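2025-10-13
Play sink, Wendham unit, bench notes

Sink is seated in the cutout in the wooden countertop. Light blue plastic, one deep basin, rack compartment on the left. Cutout took two tries. The first was 3 mm tight and the rim rocked when I pressed on the left end. Opened it up with the rasp and it sits flat now.

Front edge of the counter is still rough and splintered. Needs sanding to 100 and then an edge strip before any kids get near it. Stankevičius has strip in stock, order no. 433, not picked up yet.
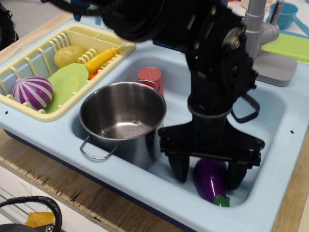

Rack stays with the sink. The plate stands up fine between the tines, and the onion and potato can go in next to it. The steel pot goes in the basin, as it would take up the whole rack. Same for the eggplant.

Two small holes in the rim. Gemotum sheet doesn't say what they're for. Leave them open until I hear back.

To do:
sand front edge
glue strip, clamp overnight
wash all the play food again
check under the rim for sharp spots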